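Probert at home: progress report to the Jendley fund
Phase 2, written by Tươi Trương
July 20, 2019

Hello again, and thank you for letting me send this as a letter instead of on the form. I did try the form, but the box for "outputs" would only take a single line and I had rather more to say than that.

The short version is that Probert now stands up, turns his head towards whoever is talking and says a fair number of things in a voice that people like. He doesn't yet walk very well on carpet. The building guide is nearly done, the money is nearly where I said it would be, and I have one request, which I've put near the end so you'll read the rest first.

What's been happening with the build

When I last wrote, in February, the plan was still to send the kit out in one big box. We've dropped that. The first families who tried it opened the lid, saw all the little bags and closed it again (I can't blame them, I did much the same when I first had the parts on my own floor). So now it goes out in instalments, head first. You get a face on the table in the first sitting, with eyes that light up, and that seems to carry people through the dull part where you do the hips.

The finished robot is 34 centimetres tall in his feet. He was going to be shorter, but the new battery wouldn't lie flat in the old chest, so he grew a bit and I think he looks better for it. More of a person, less of a kettle.

The motors come from Zetitz, as before. We had a bad batch in the spring: they buzzed when they were meant to be holding still, and one of our younger builders decided that her Probert was growling at her. Zetitz swapped them without any fuss and paid the postage both ways. I'd like that noted somewhere, as I was quite rude about their delivery times in my last report. The delivery times are still slow, mind you.

The neck took up most of my spring. On the old design the wires ran up the back and got pinched every time he looked left, so after an evening of nodding he would simply go quiet. They now run through the middle of the joint with a loose loop at the bottom. It's a fiddly thing to thread and the guide has a whole page on it, with a drawing I've redone more often than I care to say. If you build one yourselves (please do!) leave the loop looser than you think it needs to be.

The guide

There are 34 sheets, one for each sitting, and every one of them has now been used by somebody who had never held a soldering iron. There's no soldering in it, I should add. That was the point I was most stubborn about. Everything clips or screws, and the screws all take the same driver, which comes in the first packet and which everybody promptly loses.

The biggest change is in the wording. I'd written "attach the servo horn" all through the early sheets and people kept ringing to ask where the horn was. It's a small plastic arm, so now it says "small plastic arm". I went through and did the same for everything else I could find. The guide got longer, and the phone got quieter. I've kept the proper names in a list at the back for anyone who wants to go looking for spare parts.

I'm still not happy with the sheets for the left leg. They say "as for the right leg, but the other way round", and that is asking a lot of a person at nine in the evening. New drawings are under way.

Teaching him to talk

This is the part you asked most about, so I'll try to be clear. Probert doesn't understand conversation in any deep way. He listens for set phrases and has 222 replies to choose from, all recorded by people who live in Huvholm. No internet connection is needed and nothing that's said to him is kept or sent anywhere. I say this at the start of every building evening, and I've put it on the first sheet in large print, as it's the first thing parents want to know (and quite right too).

Recording was great fun. We'd expected everyone to want to do the jokes, but the jokes were hard to fill and there was nearly a queue for "good morning". He has the local way of saying it, with the middle of the word more or less missing, and the first time he said it at a building evening the whole room said it back.

He also has some Vietnamese, thanks to my mother, who recorded hers in a single sitting and then told me off for the order I'd put them in. She felt he should ask people whether they'd eaten before he asked how they were. He now does so in both languages.

What he's poor at is children speaking all together, and anyone with a cold. He also can't tell "dance" from "chance", so I've had a few reports of him starting up in the middle of a board game. I know how to fix the second one. The first may just be life.
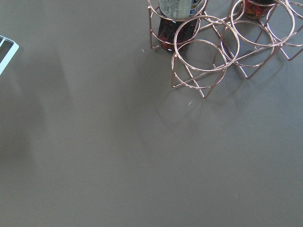 Wine rack in rose-gold wire on a grey tabletop.

Walking, and not walking

On a hard floor he's lovely. He takes short steps with a bit of a sway, and he stops if he feels himself tip too far. On carpet the toes catch. I've tried a rounder foot, a heavier foot and a foot with felt glued under it, and the felt one was the best until it began picking up hair.

The version I'm testing now has a slightly turned-up front edge, like a slipper. Early days, but he got the length of my hall without falling over, and my hall has the sort of carpet that swallows coins. If it holds up, the new feet will be sent free to everyone who already has a robot. They push on over the old ones, so there's no taking apart to be done.

Getting up after a fall is something I promised in the application and I'm going to have to be straight with you: it won't be in this phase. The arms aren't strong enough to push him up, and stronger arms would mean bigger motors in the shoulders and another redesign of the chest. I'd sooner give people a robot that waits politely to be picked up. He does say "could you help me, please?" when he's lying down, and the children seem to like being asked.

Building evenings at Huvholm

These have gone well, better than I'd expected. I used to run them like a class, with me at the front, and it was hopeless. The quick ones got bored and the slow ones got flustered. Now people just come in, find a seat and carry on from whichever sheet they've reached, and I wander round with the spare screwdrivers. Somebody who's finished a sheet usually ends up helping somebody who hasn't.

What surprised me was how many grown-ups come without a child in tow. I'd pitched the whole thing to you as a family project, and it still is one, but there's a steady little crowd who want a robot for themselves and see no reason to pretend it's for a nephew. I'd like to stop calling them "family evenings" on the poster if you have no objection.

We lost one evening to a power cut. People stayed and sorted screws by torchlight, so the tubs have never been tidier.

Money

I have £300 left in the parts budget. It's already spoken for, as it covers the new feet and the last of the printing. The workshop hire has come in as planned. Postage has gone over, which is what comes of sending things out in instalments, and I've covered the gap by doing the packing myself and using plainer boxes. Receipts are in the folder I sent separately. One of them is for biscuits, and I've marked it so you can strike it out if it's not allowed.

My request

Could the end date for this phase be moved back a little, with no extra money? The left leg drawings and the new feet both need to go through a couple of building evenings before I'd be happy to call them finished, and the hall is shut for part of the summer. I can keep everything else to the dates we agreed.

Next on my list are the dance and chance muddle, a proper test of the battery after months of charging, and a spare parts page so that people can order one finger without buying a hand. I also owe Zetitz a reply about quieter motors for the neck.

You're very welcome to come to a building evening if any of you are passing through. Wear something you don't mind kneeling in, as half of it goes on under the tables looking for screws.

With thanks and best wishes,
Tươi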